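4.2 Tables that rest on the bed

In 16 of the homes we visited, the bedroom had no desk or other fixed work surface. Most of these rooms had once had one. Participants described giving up a desk when a second bed came in, when a closet was no longer enough for clothes, or when a chair could no longer be pulled out without blocking the door. What replaced the desk in many cases was a small table that could be set down on the mattress and moved off again at night. Participants called it a bed table, a lap table or just "the tray." We use bed table throughout.

Bed tables were bought cheaply and with little planning. Several were gifts, and a few had been bought for a child and taken over by an adult. The tops came in plain colors as well as in printed designs, and the printed ones were not limited to children's rooms. Two participants told us they had chosen the print last, after checking that the table would fit over their knees. Another said she disliked the picture on hers but had stopped noticing it within a week.

The work done on these tables was more mixed than the diary sheets had led us to expect. We had planned for three kinds of use: eating, screen use and writing. In the coding carried out by Mazandarani and Abera, a fourth kind had to be added, which we labeled sorting. It covers opening parcels, going through small boxes, pairing things up, and deciding what should be kept in its packaging. Sorting episodes were short, but they left things behind. A table used for a meal was usually cleared when the meal was over. A table used for sorting often kept its boxes until the bed was needed for sleep.

Figure 2 shows a table in this state. The top is round and mint green, with a large cartoon face printed on it, and it sits on a bed with a pink sheet. An orange cardboard box is open near the back, with white tissue paper in it, and a small brown box stands on end in front. There is a recessed cup holder on the left. In a room like this one, with shelves and closet doors behind the bed, storage is close by, and yet the open box takes up a good part of the only clear surface. We coded cases of this kind as "held open": the packaging stays on the table with its lid off and its paper in place, and other items are put down next to it.

Figure 2. A printed bed table coded as held open, with an orange box and a smaller brown box.

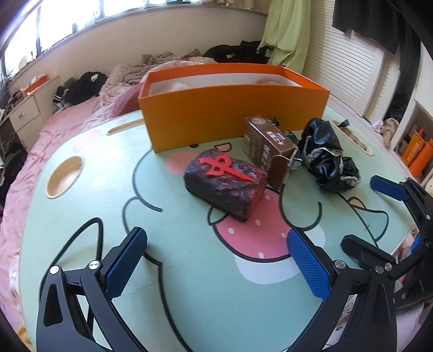 4.3 What the packaging is kept for

Participants gave different accounts of why a box stays open on the table. Some were in the middle of a decision about returning what had come in it. They wanted the tissue paper kept in its folds until they were sure, and moving the box to the floor meant it would be stepped on or filled with something else. Others had no plan to return anything and were using the box as a container for the time being. "It has sides," one participant said. "The table doesn't." Small items do roll or slide when the mattress gives, and a shallow box solves that problem at no cost.

The built-in features of the tables did less of this work than their makers seem to intend. Cup holders were used for cups, but they also took hair ties, coins and earphones — anything round or loose enough to drop in. Slots in the tabletop were mostly left alone during sorting. Cables were laid across the top and left there. Nazari's field notes mention cables more often than any other single item, generally as a thing that had to be lifted out of the way before a box could be turned.

Round tops raised one more issue. A rectangular box set on a round table wastes the space behind it, and participants tended to push the largest box to the back and work in the area closest to them. The same habit appeared on rectangular tables but was weaker, as there the box could be lined up along one edge. We did not measure the free area left in front and make no claim about its size.

4.4 Clearing the table at night

All participants with a bed table moved it before sleeping. The usual places were the floor beside the bed, the gap next to the closet, and the top of a low shelf. Where the table was lifted with its contents still on it, the open box was carried along and came back the next day in the same position. Where it was cleared first, the box was more likely to be closed and put away for good. One participant kept two boxes moving back and forth in this way from January until March, when she needed the shelf for winter bedding.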